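Torum project notebook, student team
July 4, 2025
Entry: G. Fallahi

Full group session on the hand-held grippers. Goal was to get everyone through the calibration check, then start the lamp task on the tables. Junhao's tracking fixes from last night are merged. The March calibration files are still in the shared folder under nearly the same name – please do not load them. Gergely did, and lost the first part of the morning to it.

Calibration check as per the sheet: board held flat and still, gripper brought up slowly, no fast wrist turns. If the pose jumps, stop and restart the tracker before touching anything else. Restarting the logger alone does not clear it. I have changed the sheet to say so.
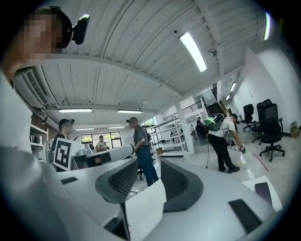
Marker board out, several people kitted up. Taken from one of the hand-held grippers.

Logger settings unchanged from last time. Episode 42 has a gap in the left gripper stream, right stream complete. Marked as bad in the index, not deleted. Kurniawati thinks the connector on the left cable is the cause. I would like to see it happen on a second cable before we order anything from Givness.

Episode 834 in the old Jalali set shows a similar gap, so it may be the logger after all. Kianoush to compare the time stamps.

Lamp task, rules as agreed:
Both grippers start clear of the lamp.
Left goes to the head, right steadies the arm or the base.
No dragging the base across the table.
Let go with both before ending the episode.

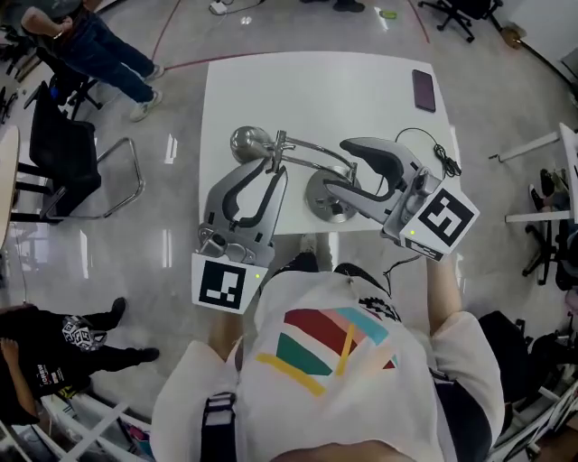

Polished metal is awkward for the pads. Closing quickly on the round head makes it roll away, and the arm then swings towards the other gripper. Closing slowly and a little below the middle is better. I would keep the operators' approach free within the four rules and write down only the grip point, otherwise the episodes will all look the same and the policy will learn very little from them.

Junhao asked whether to fix the base down for the student demo at Tramstead. Against, for now. It would make the task easier but the data would no longer match what we already have. Could be a separate task with its own label.

Naming: operator initials, task, episode number, in that order. 9 files from the last session have it the other way round. Script to rename them is in the tools folder, run it with the dry option first.

To do
Kianoush – time stamps, 42 against 834
Kurniawati – swap left cable, repeat the same task
Gergely – move March calibration files to the archive
Me – print new check sheet, add grip point column to the index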